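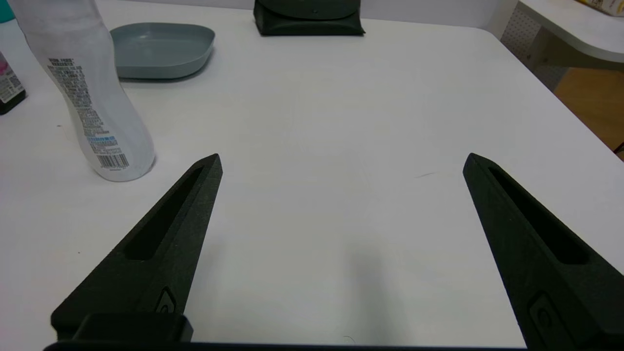 Fladis Vonby two-finger gripper kit, reviewed by Ettore Zanetti
April 2019

The Vonby is a bolt-on gripper for small robot arms, sold as a kit by Fladis and shipped in Australia by Charvát. It costs $858 including GST, with the wrist camera and its bracket in the box. I bought ours at full price in December for the test bench at Jarkville, where we try out handling jobs on ordinary household goods before anyone commits to a production cell. It has now done a bit over a summer of work.

What comes in the box

The gripper body, one pair of long tapered fingers, the camera and bracket, a cable loom, a bag of screws, two hex keys and a printed booklet. A mounting plate for your arm is extra and you need to tell Charvát which bolt pattern you want when you order. I didn't, and waited nine days for the right one. The website mentions it in the specifications tab and nowhere near the order button.

There is no power supply. The gripper draws from the tool connector on the arm if your arm has one. If it doesn't, you will be running a separate supply and finding somewhere to route the lead.

Fitting and cabling

Mechanical assembly took me an hour. The screws all fitted, the holes lined up and the booklet has the torque figures in it. Fit the camera bracket before the fingers. The booklet has it the other way round and you can't get a hex key in once the left finger is on.

The cabling is the weakest part of the kit. Everything leaves the wrist on the same side and the leads are longer than they need to be, so you end up with a loop standing over the top of the gripper. On wide wrist rotations ours snagged twice in the first week. I tied it back with hook-and-loop strap and limited the last joint in software, and it has been fine since, but a shorter loom or a moulded clip would fix it properly. The camera connector also has no latch. I check it each morning.

The fingers

They are long, matte black and slotted down their length, and they narrow to a point. The reach is good. You can go down between two bottles standing close together and pick up one of them, which our old gripper with its square jaws could not do. The maximum opening is 78 mm at the tips. That covers most mugs, small bottles, glasses cases and packets. It does not cover a dinner plate laid flat, so for plates you have to approach the rim, and with a shallow plate you don't have much rim to work with.

The pointed tips have a cost. On anything round and smooth you get very little contact unless you bring the object further back between the fingers, and that means a lower approach and more risk of touching the table. I got better results on curved packaging after I added thin rubber tape to the inside faces. Fladis sells pads, which I haven't tried.

The wrist camera

With the camera looking out along the fingers you see both tips and the surface between them when the gripper is open. That is the view you want for lining up a grasp. Focus is fixed and was set sensibly at the factory. Tall objects standing close to the gripper lose their tops out of view, so don't rely on it to read a label or find a cap. We use it with a second camera mounted higher up, and I would not want to run a mixed table without one.

A pale tabletop gave me some trouble with exposure. The driver defaults to automatic, and with a white surface and black fingers it hunted between the two. Setting it manually fixed that. Do it on the first day and save the profile, since a firmware update will otherwise put it back to automatic.

Grasping

I ran a set of 2,000 picks over six weeks using a mixed lot of items: mugs, plates, drink bottles, soft cases, wrapped snacks and a few heavier odds and ends. I logged each one as held or dropped and whether a person had to step in.

Mugs were the easiest by a good margin. Soft cases were also reliable if the gripper came in across the short side. Thin plastic bottles were fine with the force turned down and badly crumpled with it left at the default. Crinkly clear wrapping was the worst of the lot. The fingers would close on loose film and lift the packet a few centimetres before it slid out. Some of that is down to our vision software, which struggles with reflections, so I don't put all of it on the gripper.

Force is set in ten steps. I would have liked finer control at the low end, where the jump from step one to step two is larger than any of the others. The position feedback is good and you can tell a missed grasp from a thin object nearly every time.

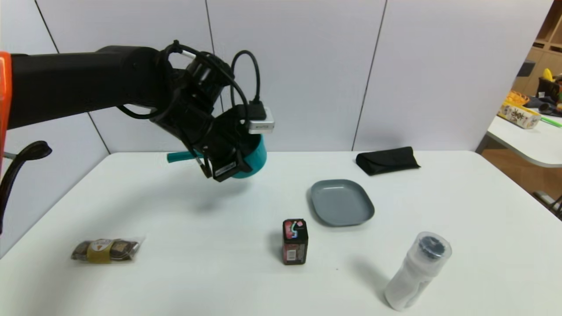

Can it lift a mug by the side, or does it need to go for the handle?

By the side is fine and is what I would recommend. A mug gripped around the body stays level while the arm moves, and the handle can point away from the fingers. Gripping the handle works too, but the mug tends to swing, and with anything in it you would have to move slowly.

Software

The driver installed without drama on our Linux machine. The Windows version wanted a restart and then a second restart. The programming interface is small: open, close, move to width, set force, read state. The camera shows up as a standard USB video device, so any software that accepts a webcam will accept it.

Documentation is thin. The error codes are listed but a few have descriptions like "general fault 2". I emailed Charvát about that one and had a reply the next business day saying it meant low supply voltage. It did.

Wear

One finger screw worked loose in the fourth week. I put thread locker on the lot and have had no more trouble. The fingers have light scuffing at the tips and no play that I can feel at the hinge. The camera bracket has shifted slightly once, after the gripper was driven into the bench through my own mistake, and needed recalibrating. Replacement fingers are $64 a pair and were in stock when I looked.

Who should buy it

If you have a small arm and want to handle cups, bottles and packets on a bench, it is good value and I would buy it again. For heavy parts or anything wider than the stated opening, look elsewhere. If your arm spins its wrist a lot, allow an afternoon for sorting out the cables before you start.

Good: reach, position feedback, camera included, spare parts available
Not so good: cable loom, coarse low-force settings, thin manual
Price as tested: $858, mounting plate extra
Rating: four out of five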